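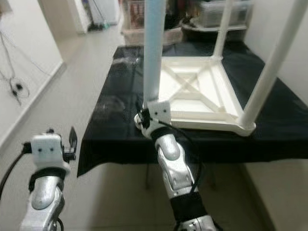 Wistisel Language Archive
Inspection checklist, recording room and tape store
Date: 11/10/2019
Inspected by: Tomás Dolan

Marks used: OK / Repair / Not checked

1. Door and exit path — OK
The door opens fully from inside without a key. In June there were boxes of field notebooks behind it, and they are now on the shelf.

2. Fire extinguisher — OK
The pin is in place and the needle is in the green part. The service label is still valid.

3. Smoke detector — Repair
The test button gives a weak sound. I changed the battery and it is the same. Please order a new detector before the Keane dialect interviews begin.

4. Power strips — Repair
Strip number 3 has a loose socket. I put tape over it and wrote DO NOT USE. The Dornix recorder was connected there, so I moved it to the wall.

5. Microphone stands — OK
All screws were tightened. One stand turns a little when the heavy microphone is on it, but it does not fall. Older speakers should be seated before the stand is moved close to them.

6. Cables on the floor — OK
Covered with the rubber strip from the door to the desk.

7. Tape shelves — Repair
The shelves hold 1,000 reels and the wall screws on the left side are coming out. Until this is fixed, please leave the top row empty. I carried down 17 boxes, mostly the village songs and the word lists for the Soturum project. They are in the corridor cupboard, in the same order.

8. Smell of vinegar in boxes — Repair
Found in box 13 only. I put it apart in a closed bag. Use gloves and open the window when you handle it. The transcription of these tapes is not complete, so they should be copied first.

9. Humidity meter — Not checked
The display is dark. I did not find the correct battery.

10. First aid box — OK
Bandages and gloves are complete. The eye wash expires next year.

Comments
The room can be used for interviews, but not more than three persons at one time until item 4 is repaired. Key to the corridor cupboard is with me.

T. Dolan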